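Ticket 659
Product: Drikent household unit, two arms, two legs
Site: Thongdee test flat
Opened: 2024-04-12
Priority: 3
Status: open, waiting on Werno
Summary: left hand stops during bed linen job

Reported fault
Unit was set the linen routine (cover handling, both hands). Left hand closed on the fabric and then held. Right hand did not join in. Controller logged "grip not confirmed" and the job timed out at 200 seconds. No motor fault, no over-current, no emergency stop.

Expected
Left hand pinches the edge, right hand finds the next corner, both arms spread the cover.

Checks done
Restarted the hand controller. Same result.
Swapped to the older Brunex grip profile. Left hand closes further, message unchanged.
Ran the same job with a tea towel. Completed.
Ran the open and close test on both hands, no fabric. Passed.
Reseated the left wrist connector. No change.

Findings so far
The fingertip threshold is set for stiff items. Thin cloth folded between the fingers reads below it, so the software waits for a grip it may already have. The right hand is only released to move after the left one confirms. Lowering the threshold to 81 let the job carry on, but the unit then reported a grip with nothing in the hand on two later runs. Put back to default.

Cable slack on the left side should be looked at separately. The blue cable makes a wide loop past the forearm and could catch on bedding. Please do not tie it down until the wrist range has been checked.

View from the head camera, left hand at the cover:
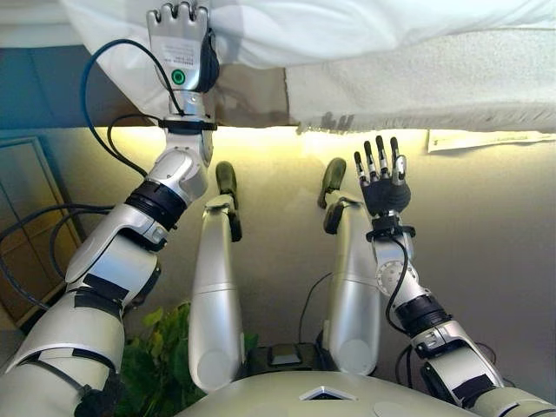 Left fingertips bunched against the white fabric, right hand open and raised.

Reply from support
Known limit with soft goods. A per-item threshold is planned for the July release. Until then, treat linen as a supervised job and keep towels and rigid items on the normal schedule. Customer asked whether the unit can be left to change a bed by itself. Answer at present is no.

Next action
Werno to send the fingertip log from the tea towel run and one from the failed run, same profile on both.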